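Come Fix Things With Us: Repair Helpers Wanted in Narnley

15 October 2022
By Yutong Wei
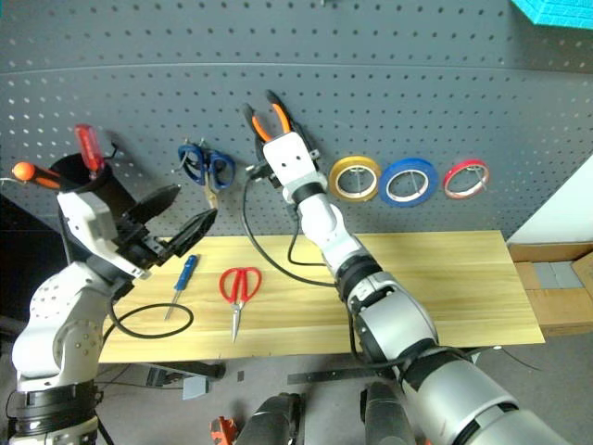

Screwdrivers in their holder, next to a wooden board and in front of the pegboard.

The Narnley Repair Evenings are starting up again in November and we need more hands! If you like taking things apart, or you've always wanted to learn how, please read on.

For anyone new to us: people bring in lamps, toasters, radios, chairs, jackets with dead zippers, and all kinds of other stuff that would otherwise go out with the trash. They sit down with a helper and the two of them try to get it working again. Last season 265 people came through the door, and a good many of them had never opened up an appliance in their lives. One woman brought the same desk fan three times and by the third visit she was doing all the work herself (it runs beautifully now, if a little loud).

We're looking for seven new helpers to join the group for the winter season. You do not have to be an expert. Three of the spots are for people who can already handle basic electrical repairs - rewiring a plug, tracking down a bad switch, soldering a loose joint. Two are for sewing and mending, where our waiting list is longest. The last two are for complete beginners who want to learn by sitting beside someone experienced, and I can't tell you how much fun those two seats are. I had one of them myself when I joined.

What you'd be doing

You would come to two evenings a month, from November through the end of March. Each one runs from 6:00 to 9:00, with a break in the middle for soup. You'd see three or four visitors in an evening, look over what they've brought, and work on it together. The visitor stays at the table the whole time. We don't take drop-offs, and we don't work on microwaves, gas heaters or anything with a cracked lithium battery.

Electrical items get a safety test before they go home. Kaiwen Jiang runs the test table and will train anyone who wants to learn it. He is very patient and very thorough, and he will send you back to redo a cord clamp if it isn't tight.

What we're hoping for

You should be 18 or over, comfortable chatting with strangers, and okay with saying "I don't know, let's look it up." Some things can't be fixed, and a visitor needs to hear that kindly. A second language would be a big help, especially Spanish or Mandarin. Bring your own tools if you love them, or use ours.

What you get

The helper spots are unpaid, but we cover bus fare and supper, and there's a $100 allowance per person for the season to spend on tools or a short class. New helpers also get two training nights before we open. Sewing helpers can use the machines between sessions for their own projects, too.

How to apply

Send us a few lines saying which kind of spot you'd like and something you've fixed, or tried to fix. Failed repairs are welcome, and we enjoy reading those most! Drop your note in the Repair Evenings box at the Narnley library front desk, or hand it to me or Kaiwen if you see us around. Please include a phone number and the best time to call.

We'll phone everyone who writes in, and we'll invite you to come by and see the place before you decide. If the helper spots fill up we keep a list, and people do get called from it partway through the winter.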